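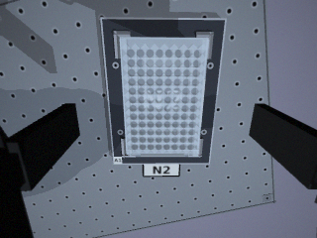

Finding a slightly turned microplate: what two looks give us that one look does not

Threads > Lab automation > Simulation

7th January, by Toshio Okabe

1/ I promised a short thread on our plate-picking result, so I will try to keep it short. The work is all in simulation for now. The task is simple to say: the arm must find a microplate in its holder, close the fingers on it, and carry it to another position. We call the method Imrie.

2/ The difficulty is in the angle. In most demos the holder is perfectly square to the board, and then you can store the position once and forget it. In a working lab a person bumps the holder with an elbow, and from that moment the stored position is a little bit wrong.

3/ So at the start of each episode we turn every holder by a small random angle and also shift it a little. The policy is not told the angle. It must look.

4/ Our old version looked once, from the camera over the table, and then went down. It was fast. It also failed in 228 of 1,814 episodes. Most failures were the same kind: one finger landed on the edge of the holder, and the plate lifted at one side first.

5/ The new version looks 2 times. The first look is from above and gives a rough position. The arm then goes to a point over the holder, stops, and takes a second look with the wrist camera. Only the second look decides the angle of the fingers.

6/ With the same random seeds and the same 1,814 episodes, failures went down to 56. I checked this number more carefully than I usually check numbers, and Raymonde Lévesque repeated the whole evaluation on her own machine. She got the same count.

7/ The stopping point matters more than I expected. If the wrist stops too high, the second look is not much better than the first one. If it stops too low, the camera sees only the middle of the plate, and the middle of a plate has no corners. We searched over heights and then fixed one height for all plates. 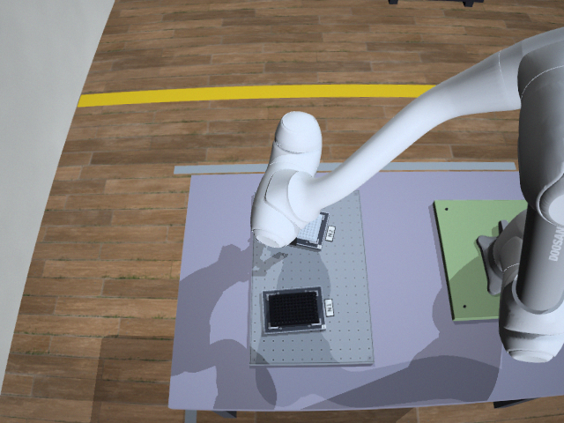

8/ Zanele Hendricks asked under the last post if the second look is really needed, or if a better camera over the table would give the same gain. It is a fair question. We tried it, with twice the resolution from above. It helped when the view was free, and it did not help when the arm itself was in the way.

9/ Another thing she asked: why not make the arm move aside first? You can. It costs time in every episode, also in the easy ones. The second look happens on a path that the arm must travel anyway, so the only cost is the stop.

10/ Clear plates are still harder than black ones. A black plate gives dark wells and a light border, and the corner detector likes this very much. A clear plate catches the light. In the close view of N2 at the top of this thread there are whitish arcs in the middle of the grid, just over the wells. An early version tried to fit the grid to the wells themselves and was badly confused by such arcs.

11/ Our answer was to ignore the wells. The angle now comes from the long sides of the dark holder, and the plate is assumed to sit straight in it. This assumption is wrong if somebody puts the plate in badly, and then we fail. I do not want to hide this – a good part of the remaining 56 is exactly this case.

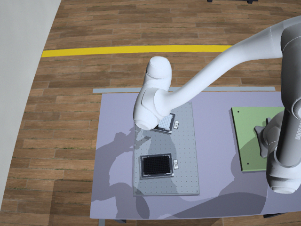

12/ Several of you wanted to know how large the random turn is. Small. If it is too large, the task becomes easier in a strange way, as the detector can see the angle from far away. The small angles are the ones that cause trouble. The upper tray is turned slightly clockwise and the lower one very slightly the other way, and I think many people would call the lower one straight. For the fingers it is not straight. The upper one has an additional problem, namely that the wrist covers its left part from this viewpoint, and an estimate made only from there has to guess the hidden corners.

13/ A thing that did not work: averaging the two looks. It sounds reasonable, but the first look is often wrong in the same direction, so it only pulls the good estimate away. Laurier Chan found this after I had defended the averaging for a long time. We removed it.

14/ What we have not done: a real arm. Dironau is the name for that part and it is planned for April. I expect the numbers to become worse, mainly from the light on the clear plates. I will post them also if they are bad.

15/ The random seeds and the list of failed episodes will be shared together with the write-up. If you work with deeper plates or with lids, please write to me. We have no lids at all in the present set, and I would like to know which kind causes you the most trouble.

Contact | © Toshio Okabe | Back to top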